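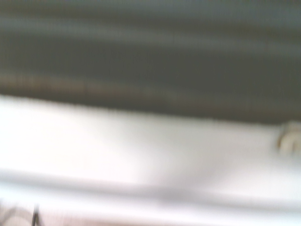 Figure 7.1 Motion blur. The dark area is smeared sideways into long bands, with a bright white surface below it.

Chapter 7
Things That Move, Eyes That Wait

Slide a book quickly across a table and try to read its title as it goes by. You know there are letters on the cover. You may even know what they say. Yet for a moment all you get is a stripe of color, and then the book stops and the words snap back into place. That stripe is the subject of this chapter, and it is one of my favorite things in all of optics!

Look again at Figure 7.1. The dark part runs from charcoal to slate gray, with one paler stripe near the top and a faint tan streak lower down. Could it be fabric? A rubber mat? A ridged panel? The ripples in the middle would fit any of these, and the blur has taken away the fine detail we would need to choose. What it has left us is a direction. The bands run almost level, dipping very slightly to the right, and from that alone we can say a good deal about how the view and the surface were moving relative to each other.

Every picture takes time to make. Light has to be collected, and while it is being collected the world carries on. Suppose a shutter stays open for 1/40 of a second and a cup slides past at 1,000 millimeters per second. During that one exposure the cup travels 25 millimeters - far enough to turn a painted dot into a short line. Now suppose the cup stands still and the camera slides instead. The dot becomes a line again, and the line by itself cannot tell you which of the two was moving.

Your eyes have the same problem and a whole set of clever ways around it. They follow a moving thing smoothly so that it stays sharp while the background smears. They also jump from place to place, and the brain quietly drops most of the mess in between. We will test both in Section 7.3, using nothing fancier than a ruler and a strip of printed paper.

In this chapter you will
work out the length of a blur streak from speed and exposure time
use the direction of a streak to find the line of motion
explain why a plain surface can move a long way and hardly seem to change
compare the way an eye and a camera deal with motion

Key words: exposure, shutter speed, relative motion, contrast, tracking, streak

Before You Begin

Work with a partner. Draw a row of thick vertical lines on a sheet of paper, and a row of thick horizontal lines on a second sheet. Hold the first sheet at arm's length, keep your eyes on a spot on the far wall, and have your partner pull the sheet quickly to the side. Do the same with the second sheet. Which lines survive? Write down your answer before you talk it over, and then swap places.

Walter Echeverri's Friday class tried this with a third sheet left completely blank, and the argument over what they had seen lasted until the bell. Try it too. Keep your notes, as you will need them for Problem 6.

7.1 How Long Is a Moment?

We start with the shutter. A camera set to 1/30 of a second collects light for a little longer than one set to 1/40, so with everything else the same its picture will be brighter and its streaks will be longer by one third.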